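**Pushing blocks apart with a one-finger arm: scripted or learned?**

**cendero_shop** wrote:

OK folks, build update. The arm is bolted to the table in our shared shop and it moves! Three joints are printed, the base is a turntable bearing I had in a drawer, and the whole thing runs off an old laptop. What I want it to do is push colored blocks around a board when I type something like "move the red star away from the red cylinder." No grasping, just one finger.

Getting the finger height right ate my whole weekend. Too low and it drags on the wood, too high and it rides up over the block. I've got it so it hovers just above the maple now, and I'm scared to touch it.

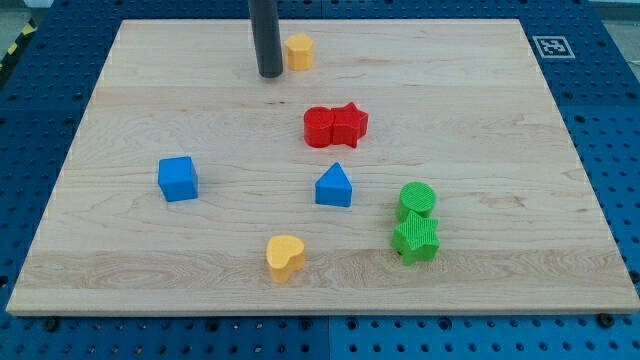

**mundis63** wrote:

What motors are you using on the joints?

**cendero_shop** wrote:

Hobby serial-bus servos, the metal gear kind, with a bigger one at the shoulder. I paid extra for that one and I'd do it again.

**osmont_oz** wrote:

Nice board! Your problem is going to be the ones that touch. A star up against a cylinder is a pain, because if you push from the wrong side they both go. I'd script it: find the two centers, draw a line between them, come in at a right angle to that line and slide one off. Works fine on my table with hockey pucks.

**cendero_shop** wrote:

Pucks are round though. I tried pretty much that and the star spun in place and stayed put, more or less. Points catch on everything. I was going to record myself driving it with a joystick and train on that. I have 103 runs saved so far.

**osmont_oz** wrote:

103 is nothing. You'll need 1,000 before it does anything you'd want to show people, and by then I'd have had the script done and gone fishing. Push, look, push again. Short strokes.

**solange_d** wrote:

Gonna disagree with Oz here (hi Oz). I got a pusher doing OK on 63 runs. It was one shape on a small board, so not the same thing, but I wouldn't tell somebody to quit at 103. What killed mine was recording only the good runs. It had no idea what to do after a miss. Leave your fumbles in!

**cendero_shop** wrote:

Oh no. I've been deleting the fumbles.

**solange_d** wrote:

Stop doing that, lol. Also, change your lighting between sessions. Mine only worked with the shop door closed.

**osmont_oz** wrote:

See, my script doesn't care about the door.

**mundis63** wrote:

It does if your color thresholds are off, Oz. We've all read your puck thread.

**cendero_shop** wrote:

Ha. OK, plan: I'll write Oz's short-stroke version this week as a baseline and keep recording, fumbles included. If the script beats the trained one I'll come back and say so. Does anybody have a good way to keep the fingertip from wearing down? I'm on heat shrink over a dowel and it's getting shiny already.

**solange_d** wrote:

Rubber cane tip from the drugstore. It's grippier than heat shrink, so drop your speed a little the first time you run it.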